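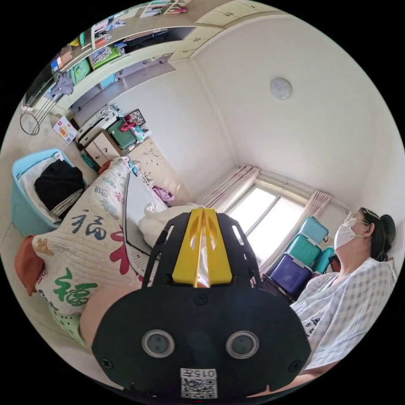 Kumham contestó, antes de que yo acabara la pregunta, que el robot no le quita el puesto a nadie. Ya veremos. La visita era para conocer cómo se prepara la automatización de Custside, la lavandería que quiere dejar el doblado en manos de máquinas, y yo esperaba una nave. El trabajo se hace en un dormitorio, con la cama como mesa y pinzas de mano que alguien cierra sobre la ropa. 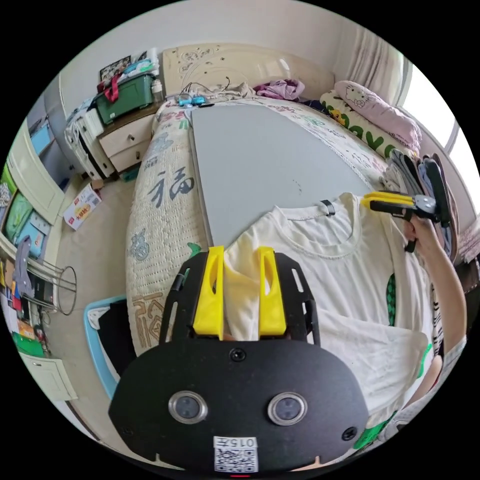
El plan dice 3.000 dobleces grabados antes de septiembre. Llevan 557. De ahí tiene que aprender el sistema de Corum, que según el folleto «libera a la plantilla de lo repetitivo». Pregunté qué hará esa plantilla una vez liberada y me hablaron de supervisión. En el turno de doblado trabajan ahora 9 personas; para supervisar están previstas dos. De las demás no supieron decirme nada – o no quisieron.
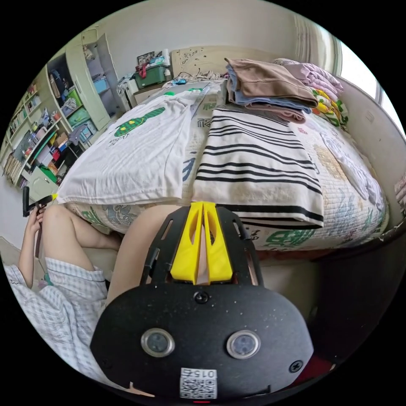
Tampoco me quedó claro cómo se paga esto. Se cobra por doblez válido, y el que decide si vale es un programa. Quien lleva años doblando tiene su manera de coger una manga, y con la pinza hay que aprender otra, más lenta. Pedí ver la tarifa y quedaron en mandármela por correo. Sigo esperándola.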